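Midton Growers & Cooks Forum
Kitchen > Preserving
Thread: Radish glut, fermenting vs quick pickle

kesterel_b
I have 1,378 g of trimmed radishes from the May sowing and want them out of the fridge. Last year I used a vinegar pickle and the colour leached into the liquid overnight. Has anyone had better results with a salt brine? I'm after texture first and flavour second. 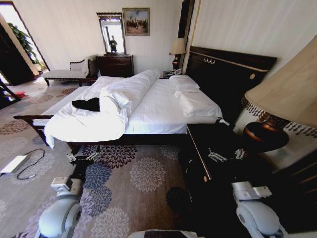 Variety is mostly Ginting, with a few long whites. All were pulled at the same stage, none of them pithy. Jars are one litre, straight sided.

Dušan Sokol
Brine works. I use 2.5 per cent salt by total weight, vegetables plus water. Put the jar on the scale, tare it, add radishes, cover with water, read the weight, multiply by 0.025. For 400 g of radish and 465 g of water that gives 21.6 g salt. Pour the water off, dissolve the salt in it, pour it back. Four to six days at 19 degrees, then the fridge.

Colour will still leach. The pigment is water soluble and all of it is in the skin. You get an even pink throughout.

urier_lane
Disagree on 2.5. Radishes go soft at that strength in a warm kitchen. I run 3.5 and accept the slower start. Halve them, don't slice.

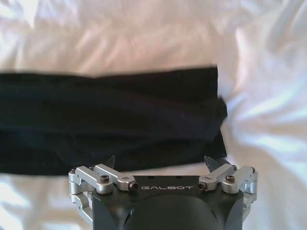

Dark cloth folded on a white sheet.

Whole ones are worse again. The brine takes too long to reach the centre and the middle tastes raw.

Dušan Sokol
Softness at 2.5 is a temperature problem. At 26 degrees I would go to 3 and cut the time to three days. At 3.5 mine were too salty to eat without rinsing, and rinsing loses the flavour you waited for.

kesterel_b
My kitchen sits at 22 in the afternoon and drops to 17 by morning. Does the swing matter?

urier_lane
Not much. A litre of brine lags well behind the air temperature. Keep the jar off the windowsill. 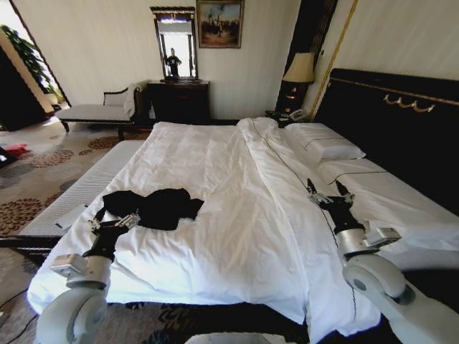 The smell matters more if you share the house. Fermenting radish is sulphurous from day two. Mine live in the laundry with the door shut.

marrow_and_on
Has anyone tried a grape leaf for the tannin? A stallholder at Gosthorpe market swears by it for cucumbers.

Dušan Sokol
Tried it side by side, one jar with and one without. Couldn't tell them apart at day five. Cold radishes and a clean trim at the root end made more difference.

urier_lane
I found the opposite with black tea, a pinch per jar. It does discolour the brine, so it won't suit the original poster.

kesterel_b
Colour was my second complaint, so no tea. I'll split the batch: one jar at 2.5, one at 3.5, halved in both. The remaining 100 g or so of small ones can go in vinegar as a control. Method as I understand it, correct me if it's wrong:

1. Chill the radishes, trim both ends, halve.

2. Pack the jar, leaving 3 cm of headspace. Weigh with water and work out the salt.

3. Dissolve the salt, pour back, hold everything under with a glass weight.
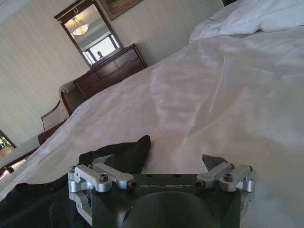
4. Lid on loosely. Open once a day from day two, skim if needed, taste from day four.

Dušan Sokol
Correct, except that I would taste from day three at your temperatures. Save the leaves too. They ferment well at 2 per cent, chopped, in a separate jar.

urier_lane
The leaves are gritty whatever you do to them. Compost.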